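How to Clean and Lube a Puzzle Cube (Without Buying the Whole Kit)
Posted 5/22/19 by Qusai Jaber

Most cube care guides end with a shopping list. I don't trust them, and after trying the Votcombe "speed kit" I trust them less. You need dish soap, a towel and one small bottle of silicone lube.

Turn one face 45 degrees and pry up an edge piece with your thumb. Don't use a screwdriver, whatever the videos say. Once the first piece is out, the others follow easily.
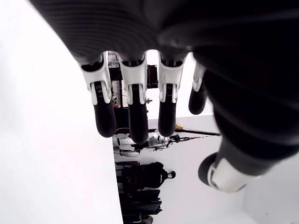

White knuckle joints, black fingertips.

Wash the loose pieces in lukewarm water with a drop of soap. Rinse, then let them dry overnight. Some people claim a hair dryer is fine. I warped a corner that way in December.

Put it back together solved, or you may end up with a cube that can't be solved at all. Leave the last edge until the end and push it in at the same angle you started with. 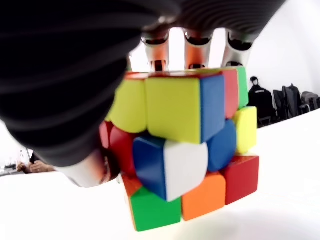
Now the lube. One drop on the core, one between two edges, then turn it for a few minutes. The Votcombe leaflet promises 3000 smooth turns per drop. I'd like to know who counted. Mine felt slow again after 600, so add another drop when it drags and ignore the number.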